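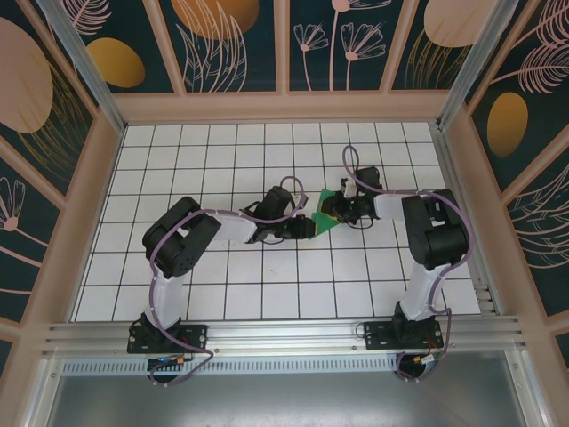

Despina Gkikas told us that she stopped opening her bar on final weekend after the second year, as the street closures kept her regulars away and the visiting fans stayed inside the ticketed zone. Four other owners on the same street gave similar accounts, though two of them had stayed open and made money on the night of the match itself.

Figure 3. Two robot arms with a small flat green object held between their grippers, over a white grid floor.

4.2 Trade outside the fan zone

We interviewed 78 owners and managers of bars, restaurants and small hotels within walking distance of the stadium. The sample was drawn from the city's license list, and businesses inside the fan zone were left out. Interviews were held in October, after most owners had closed their books for the month of the final. Those who would not share sales figures were asked to compare the weekend with a normal one on a five-point scale.

Hotels did well almost everywhere. Rooms sold early, and most managers raised their minimum stay to 3 nights. For restaurants the picture was mixed. Places on the walking route from the train station reported strong sales before kickoff and little afterward, while those on the far side of the stadium had a slow weekend. Pieter Wouters, who runs a lunch counter there, had ordered food for 1,000 extra covers on the advice of the host office and threw much of it out.

Bars fell between these two groups. Distance from the stadium mattered less than we expected - what mattered more was whether the street stayed open to cars. This agrees with the parking survey in Section 3, but our sample of bars on closed streets is small and the result should be read with care. Sales at the Drindonel food court are treated separately in Section 4.3, as its tenants pay rent on turnover and report it monthly.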